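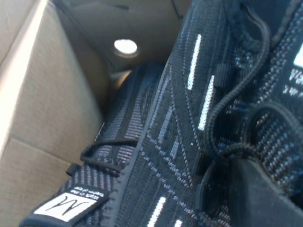 Black knit, white stripes, still in the box.

I own 21 pairs of shoes, and I know this because Marilou made me line them up in the hallway. She was over for dinner. She tripped on a clog on her way to the bathroom, came back, and asked in a very calm voice whether I had ever considered a shelf.

I have a shelf. It has board games on it.

So June has become the month of the shoe closet, which in our apartment is also the coat closet, the vacuum closet and the place where wrapping paper goes to get crushed. I gave it one evening. It took three, plus a Saturday-type mood I can't summon on command. The first evening was spent entirely on pulling things out and saying "huh."

I found one snow boot. I found the sandals I blamed my sister for losing, and I have not told her. I found a bag of spare laces, flat ones and round ones and a neon pair I must have bought during a period when I thought I was going to run. Bohdan from downstairs took the neon ones for his kid, along with two pairs of soccer cleats that haven't fit anyone here in years.

The black knit sneakers were in their cardboard box at the back, under a beach towel. I bought them to replace another pair of black knit sneakers, then kept wearing the old ones because they were by the door and the new ones were in a box. That is the full extent of my reasoning. I'd forgotten how busy the fabric is up close, all those little gray and white flecks like a TV with no signal. From standing height they're just black. They have rope laces too, the kind that come undone if you look at them, and a white pull tab with a scribble on it that could be my doctor's signature.

Now the question of boxes. Precious says you throw out every box the day you get home, and her closet looks like a nice hotel. Teodoro keeps all of his, stacked, with labels, and can put his hand on his funeral shoes in under a minute. I tried it his way and got as far as buying the labels.

Where I've ended up: boxes for anything I wear less than once a month, floor rack for everything else. The rack is a Guto, 30 bucks, and it holds nine pairs if you're realistic and twelve if you're the person who wrote the packaging. It leans a little to the left. So does the floor.

Seven pairs went to the donation bin. The old sneakers did not, even though one sole flaps. They're for painting -- I don't have anything to paint, but Marilou has opinions about the hallway color, so give it time.

The snow boot I put back. The other one has to be somewhere.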